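Subject: Re: [shopbots] Can they do real chores yet?
Date: Tue 4 August
List: shopbots, hosted by Dorkero

On the shopbots list, a member wrote:

> I've been reading this list since February and I still can't tell
> whether any of this is ready. One week somebody says an arm folded
> towels, the next week somebody says theirs couldn't pick up a sock.
> I run a small repair counter and I do my own laundry. What I'd like
> is a straight answer. Is there any chore, at home or in a shop, that
> I could hand over today and walk away from?
>
> I'm not trying to be rude. I like robots! But I've got used desktops
> stacked to the window and nobody to strip them, and if an arm could
> even pull the drives I'd start clearing a bench for it.

Not rude at all, and you picked the one chore I can talk about for hours, so get a coffee.

Walk away from, as in leave the building? No. Hand over while you do something else at the next bench and look up now and then? For a few jobs, yes, and pulling drives is getting very close to being one of them. I am more excited about this than I was in the winter, and I'll try to say why without getting carried away.

We do teardown at Adodau. Old office towers mostly, which come in on pallets and go out as sorted parts. Last year we had 2,759 of them through the door, every one opened by hand. A person who has done it for a while gets the side off, flips up the latch, slides the drive out and has it in the bin before you've finished asking how the weekend was. That's what an arm is up against, and it's slower, a lot slower, on every step. I don't think that matters as much as people on here make out. The towers sit there all night doing nothing anyway.

What has changed is the holding. Two years ago the whole fight was getting a grip on anything. Now the grip is mostly fine and the fight has moved to the last half inch, where a caddy has to come off its rails straight or it binds. A person feels that in the wrist and wiggles without thinking. The arm has to be told what a bind feels like, or has to learn it from being shown plenty of times. We've logged 396 drive pulls on one model of case so far and the goal is 1,000 before we let ourselves draw any curves through it. So please don't ask me for a success rate yet. I have a feeling about it, and it's a good feeling, but it's a feeling.

Some things I'd tell anybody thinking of clearing a bench:

Toolless cases are a gift. Anything where the maker put a bright colored plastic tab on the part you're supposed to grab is about as friendly as hardware gets. Blue handles, blue rails, blue latches, I love them all. The person who decided service parts should be a different color from everything else was thinking of tired technicians, and did the robot people an enormous favor at the same time.

Cables are the bad part. Still! A drive with the power and data leads already off is one job. A drive with them on is another job entirely, and I would not promise it to you. The little clip on a data connector wants a thumbnail, and a thumbnail is a wonderful tool that we do not have. We unplug by hand first and let the arm take it from there. Some folks will call that cheating. I call it Tuesday.

Give everything a home. This was our biggest jump and it cost next to nothing. We print a fixture with a pocket for each kind of part, and once a thing has a pocket the arm isn't guessing where to set it down or where to find it again. If you have a printer, start there, before you spend a cent on anything with a motor. Our first one was from a file the Stilteck folks shared on this list (thank you again!) and we've been adding blocks and posts to it ever since.

Lay the tower down on its side, panel off, opening up. Gravity stops being your enemy. We spent far too long with the cases standing because that's how people work on them at a desk, and then moved them flat and wondered what we'd been thinking.

Bolt things to something. A slotted aluminum table is dull to shop for and it's the best money in the room. When the case creeps a finger's width between tries, you will blame the software for a week.

Now the house. I have opinions here too, with less to back them up. Towels, okay, I believe the towels. Loading a dishwasher, I've seen it done well in one kitchen, the same kitchen, with the same plates. The sock thing is real and it's for the same reason as the cables: soft stuff changes shape when you touch it. A computer case is a much easier place to be a robot than a bedroom floor. Everything in it is stiff, it was put together in a known order, and there are only so many ways it can be arranged. I'd bet on shops well before homes, and on taking apart well before putting together. Seating a processor back in a socket makes my palms sweat just typing it.

There was a thread a while back where the Daher group argued that repair is the wrong first target because every machine is a little different. I half agree. We've tried 2 case models so far, and the second one, which looked like the first one's twin to me, had its bay turned just enough that we had to go back and show the arm all over again. That was a long afternoon. But it went faster than the first model did, quite a bit faster, and that's the part I keep grinning about. If the third is faster again I'll be impossible to live with.

So for your stack by the window: if it's mostly one model, and you don't mind pulling the leads yourself, I'd say clear the bench. If it's forty different things with dog hair in them, keep your screwdriver handy and check back with us. Either way, write down what models you've got and post it. I'd like to know how many match ours, and I'm happy to send the fixture files to anyone who'll print them and tell me what's wrong with them.

Still owed from my side: the notes on finger pads, which I promised and haven't typed up. This week, I swear.

Adodau teardown bench
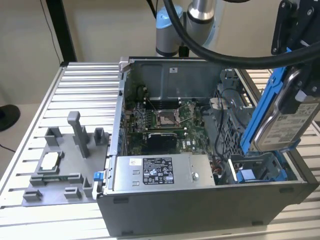 Drive and blue caddy in the gripper, over the open tower. Printed fixture on the left.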